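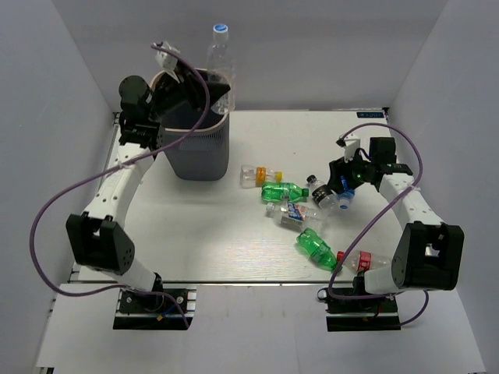 Préparer ses bouteilles plastiques pour la collecte

Publié en mars dans la rubrique Maison

Le tri des bouteilles en plastique prend peu de place et peu de temps quand le circuit est bien installé dans la cuisine. Ce guide reprend la méthode utilisée par l'association Losano dans ses ateliers, avec les ajustements faits pour les logements sans cave ni balcon.

Ce qu'il vous faut

Un bac ou un sac rigide de 62 litres
Un second contenant, plus petit, pour les bouteilles consignées
Un vieux torchon
Un marqueur

Étape 1 : vider et égoutter

Videz complètement la bouteille. Il est inutile de la laver : un fond d'eau claire suffit pour le lait, les yaourts à boire et les sauces. Pour l'huile, laissez la bouteille tête en bas dans un verre pendant la nuit, puis essuyez le goulot avec le torchon.

Étape 2 : séparer les consignées

Si vous habitez près d'une frontière ou rapportez des bouteilles de voyage, regardez l'étiquette. Les bouteilles consignées doivent rester entières, avec un code-barres lisible. Ne les écrasez pas, les automates de reprise les refusent. Mettez-les dans le petit contenant.

Étape 3 : aplatir

Couchez la bouteille sur le plan de travail et appuyez avec la paume en chassant l'air par le goulot. Aplatissez-la dans le sens de la longueur. Certains centres de tri demandent de ne pas écraser du tout les bouteilles, vérifiez la consigne de votre commune avant de prendre l'habitude.

Étape 4 : remettre le bouchon

Revissez le bouchon tout de suite après avoir aplati, sinon la bouteille reprend sa forme. Si vous donnez les bouchons à une collecte à part, gardez-les dans un bocal et videz-le avant qu'il ne déborde. Dragica Trajkovski, qui anime les ateliers de Covach, a relevé 490 bouchons dans le bocal de l'immeuble entre deux passages.

Étape 5 : mettre au bac en vrac

Déposez les bouteilles une par une, sans sac fermé et sans les emboîter. Une bouteille glissée dans une boîte de conserve part avec le métal et n'est pas recyclée.

Ce qui va avec les bouteilles

Flacons de shampoing et de gel douche, bien vidés
Bouteilles de lessive et d'adoucissant
Flacons de produit vaisselle, avec leur bouchon

Ce qui n'y va pas

Bidons d'huile de moteur, de solvant ou de désherbant : déchetterie
Gourdes et biberons : ordures ménagères, ou don s'ils sont en bon état
Tuyaux, seaux, jouets : déchetterie

Questions fréquentes

Faut-il retirer l'étiquette ? Non, elle est enlevée plus tard, au moment du lavage des paillettes. Les manchons qui couvrent tout le flacon peuvent être retirés s'ils ont une prédécoupe.

Que faire si le bac sent mauvais ? Rincez-le à l'eau chaude avec un peu de vinaigre blanc et laissez-le sécher à l'envers. Les odeurs viennent presque toujours des bouteilles de lait.

Mon bac est trop petit. Dans le quartier Norkar, deux points d'apport volontaire sont accessibles de 7 h à 21 h, dont un derrière la halle Tudose. Les couvercles sont jaunes.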